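We use cookies to remember your preferences. By continuing to browse, you accept their use. Accept | Manage settings

Orkotix Two-Arm Bench Kit: Frequently Asked Questions

Last updated: Wednesday, September 30, 2020

What does the kit include?
The kit is supplied with two robot arms, a gripper for each arm, a controller, mounting plates and the cables needed for a standard installation. The table is not included. Customers may order one separately from Trudwood.

Who is the kit intended for?
It is intended for colleges, laboratories and training centres that wish to study the handling of everyday objects. It is not sold for use in private homes.

What are the electrical requirements?
One ordinary wall socket is sufficient. The controller draws no more than 1000 watts under full load.

How long does installation take?
An engineer from our Bratness office will attend for one day. The customer is asked to have the table in its final position beforehand and to allow clear access to its rear edge.

May we try the kit before placing an order?
Yes. Institutions may apply for a loan of 90 days. Applications are considered by Annapurna Kamath, Head of Customer Programmes, and a written reply is sent within seven working days. Carriage is charged in both directions.

What kinds of task can be set up?
Customers may arrange their own objects on the bench. Kitchen layouts are a common choice, as plates, mugs and small appliances call for different grips and angles of approach.

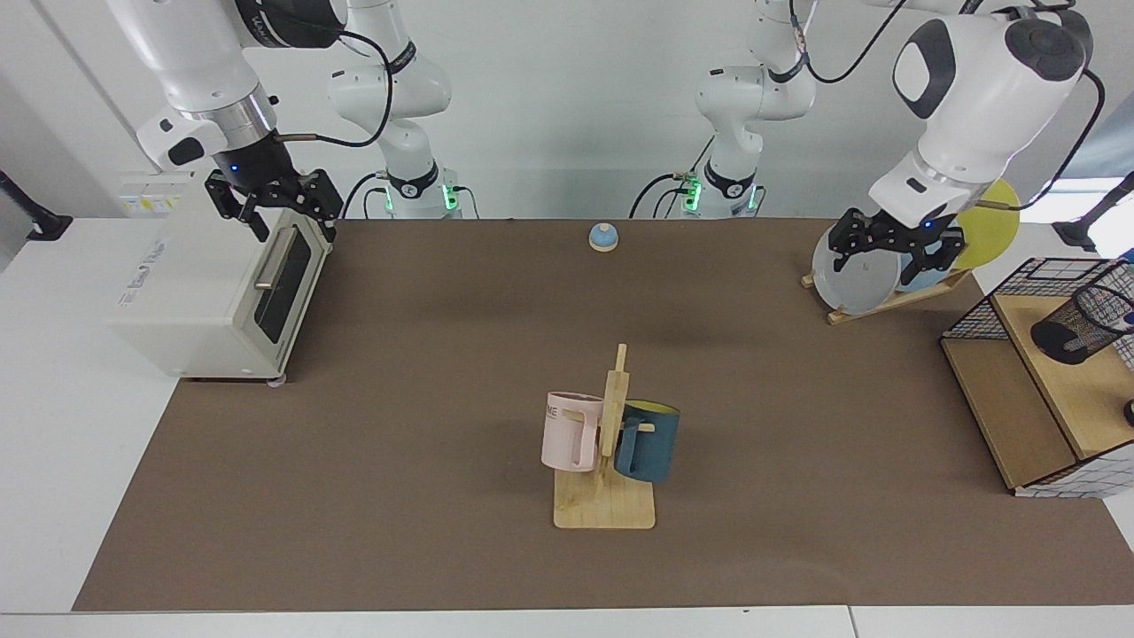
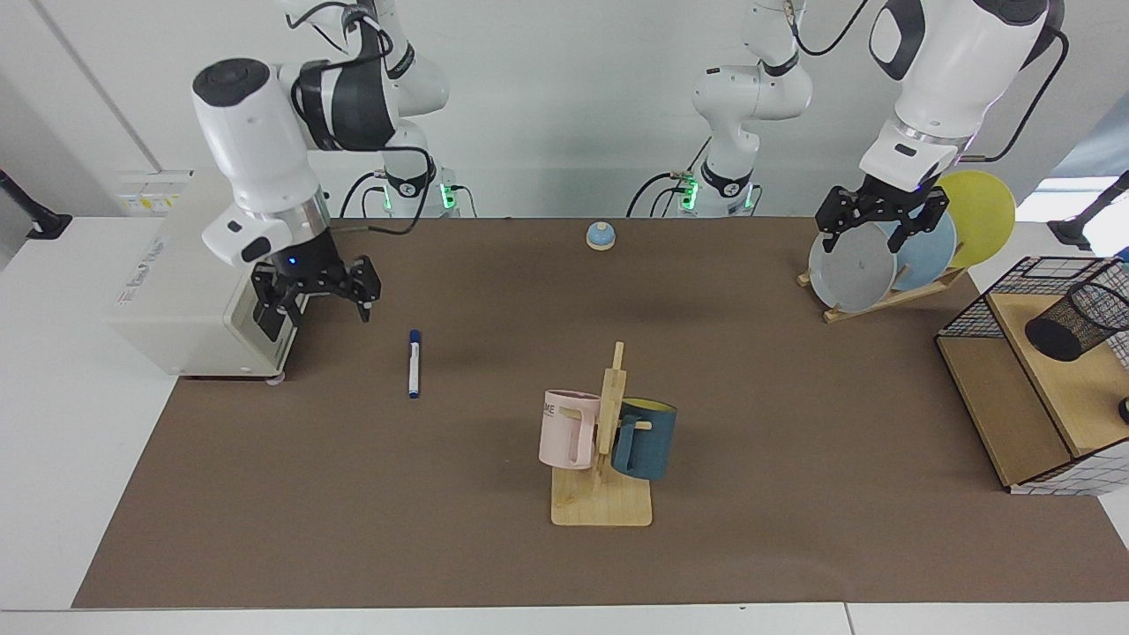 Both views show the two arms over a kitchen layout, with the left arm's gripper at the plates in the rack.

Is training provided?
A two-day course for up to four members of staff is included in the purchase price. Further places may be booked at the Maluleke training centre, where the next course is planned for April.

What does the warranty cover?
The arms and controller are covered for two years. Gripper fingers are treated as wearing parts and may be reordered under part number 1612.

Whom should we contact with further questions?
Please write to Diane Campbell, Customer Support, Orkotix, quoting the serial number of the controller where one has been issued.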